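Chapter 7
When Part of the Job Goes to a Machine

In this chapter
What a job is made of
Which tasks move first
What happened at Liston
Hours, pay and training
Who decides

Key terms: task, job, handover, exception, task log, redeployment

Most people who talk about automation talk about jobs. A job is a large thing, though, and machines are rarely bought to do a whole one. They are bought to do tasks. A cleaner in an office building wipes tables, empties bins, refills soap, reports a dripping tap, moves chairs back after a meeting and lets the delivery driver in. Each of these is a task. Some take a minute and some take an hour. When a company brings in a machine, it takes over one or two of them, and the rest stay with the person.

This chapter follows one workplace through that change. Liston is a building services firm with 800 employees. It cleans and maintains offices, break rooms and training centers for other companies. Two years before our account begins, it signed a contract with Movar, a supplier of floor-cleaning machines. Later it agreed to a trial of a second kind of machine, one with an arm, meant for wiping tables.

The floor machines came first, and they were the easier change. A floor is flat and mostly clear at night. The machines ran from ten in the evening, and a worker on each site set them out, emptied the tanks and freed them when they got stuck under furniture. Liston put them in 30 buildings. The evening crews no longer mopped the long corridors. They were given more rooms instead.

Tables were harder. A table has things on it, and the things are different every day. Someone has to decide what is trash, what belongs to a person and what can be moved. A worker does this without stopping to think about it. Wiebke Oltmanns, who ran the training program at Liston, asked her staff to write down each small decision they made during a shift. She had expected a page or so from each crew. The combined list had 267 entries, and many of them concerned tables. 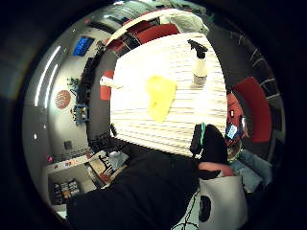

Why did Liston start with floors and leave tables for later?
Floors are more alike from one building to the next, and the work on them calls for fewer decisions. A machine that can follow a route and avoid a wall can do most of it.

The list changed the plan for the trial. Liston had first meant to send the arm into break rooms alone. It now paired each machine with a worker, who cleared the table and dealt with anything unusual. In this book we call such cases exceptions. The point at which the machine stops and the person steps in is the handover. Much of the skilled work in an automated workplace happens there, and it is often missing from the job description.

Radosław Wasilewska had cleaned for Liston for eleven years when he was moved to the trial. His hours stayed the same. His pay did not change for the first six months, although he now filled in a task log, trained two coworkers and answered calls from other sites. He raised this with his supervisor in March. The company then created a new pay grade for workers who looked after machines, and he was placed in it. Coworkers who still cleaned by hand on the same shift were not, and some of them objected.

Both sides had a case. The machine crews had new duties. The hand crews had been given larger areas to cover, and their work had become more tiring as the lighter tasks were taken away. We return to this problem in Section 7.4.

Before you read on

Write down the tasks in a job you have done or know well. Mark the ones that are the same every day. Then mark the ones that need a decision. Keep the list, as you will use it again in Section 7.2.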